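Curnia Notebooks | Home | Projects | Notebook | People | Search

This site uses cookies to remember your login. Accept / Settings

9 Sep 2023
Grasp-state labeler, continued

Picked up where Nam-gil left off with the contact labels. The old rule calls a grasp closed when finger width stops changing for 4 frames. That works on rigid blocks and fails on thin cartons and plastic wrappers. A carton stops the fingers cleanly. A wrapper keeps giving, so the width drifts and the label flips between closed and closing.

Changed the rule in Monder to use width velocity with a deadband, plus a hold timer of 130 ms. Reran it on the Halliday set, 640 clips. 225 changed label at least once. I went through the first batch by hand and most of the changes are ones I'd agree with. The bad ones are nearly all soft packaging, where the label now comes late.

Pose tracking is a separate problem. When the tool swings fast the room behind it smears and the tracker loses most of its background features. The fingers and whatever they hold stay sharp, so the feature picker loads up on printed text on the package. Those points move with the camera, and the solver takes them as proof that nothing is moving. Added a static mask over the gripper linkage. That isn't enough, the held object needs masking too. Tried growing the mask upward from the pads whenever the label is closed. Drift is lower on cartons. Haven't checked tall items.

Also, with two grippers in view the mask only covers our own. Elspeth Farquharson wants the second one handled in the same pass. I'd do it after, with the segmenter from Sikness, and leave the static mask alone.

To do:
- mask height from object size, not a constant
- log the count of background features per frame
- ask Nam-gil where the old threshold came from
- rerun the soft packaging clips with a shorter timer

Left the config on the shared drive under monder/labels. Don't merge yet.
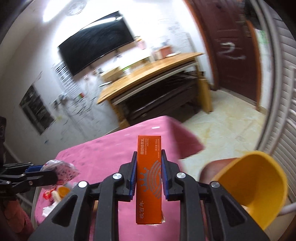
Contact the lab | © 2023 Curnia | Back to top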